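Industry > Service Robots > Interviews

House rules for a household robot 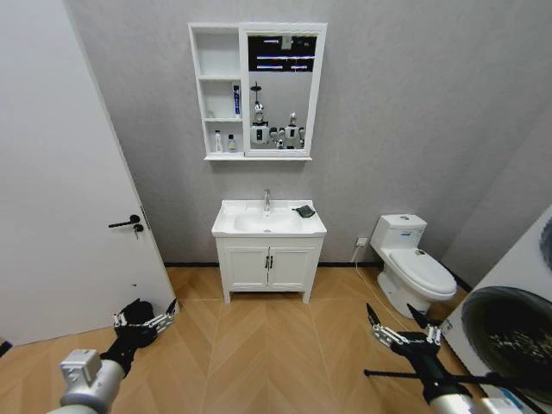
November 9, 2020

14 comments | 82 shares

The safety lead at Dastemico doesn't like the word "safe" on its own. She asks what the sentence is about: the arm, the hand, the room or the person who walks in. Her team wrote the working rules for Dranidel, the company's program for humanoid robots that do chores in ordinary homes, and bathrooms take up more of the rulebook than any other room.

"A kitchen is bigger and people expect things to happen in it," she says. "In a bathroom you have a hard floor, a ceramic basin, a door that opens inward and very little space to back up. We wrote that chapter first and then rewrote it in February."

The rulebook runs to 78 pages. Most of it deals with what has to be checked before the arms move. The door goes first. It must be fully open, and the operator has to confirm that the key turns freely and that the lock can be opened from outside.

"We had one door lock itself during a trial at Kustgate," she says. "The robot was inside and we were in the hallway. It took us the afternoon. That became rule four."

Cables come next. Any cord that crosses the floor has to be entered on the room sheet, along with where it starts and where it ends. The robot may pass a hand over a cord but may not pull one, and it may not touch a plug at all.

"People ask why we don't just clear the floor," she says. "Because the customer won't. If we only practice in tidy rooms, then the rules only cover tidy rooms."

Speed is limited too. Within 500 millimeters of a fixed ceramic surface, the hand may travel no faster than 120 millimeters per second. She admits that operators complain about this one. A simple job such as moving a bottle from a shelf to the edge of the sink becomes slow to watch.

"They can complain. A chipped basin means replacing the basin, and somebody has to explain that to the owner."

Mirrors have a section of their own. A robot that sees its own arms in the glass may read them as a second machine, or as an obstacle behind the wall. Under the Dranidel rules, each mirror is marked on the room map before work starts, and anything detected inside that area is ignored for planning. A person seen in the mirror is the exception. The robot stops, and the operator looks at the doorway.

Would she like to see the rules become a formal standard? She is careful with the answer. Moulin, which runs a similar program, has shared its own checklist with her team, and the two differ on several points. Moulin allows a robot to work alone in a closed room. Dastemico does not.

"I'd rather agree on ten things and publish those," she says. "Doors, cords, mirrors, stop buttons. We can argue about the rest later."

The next version of the rulebook will add a section on washing machines. For now the rule is one line long: the robot may load and unload, but a person presses start.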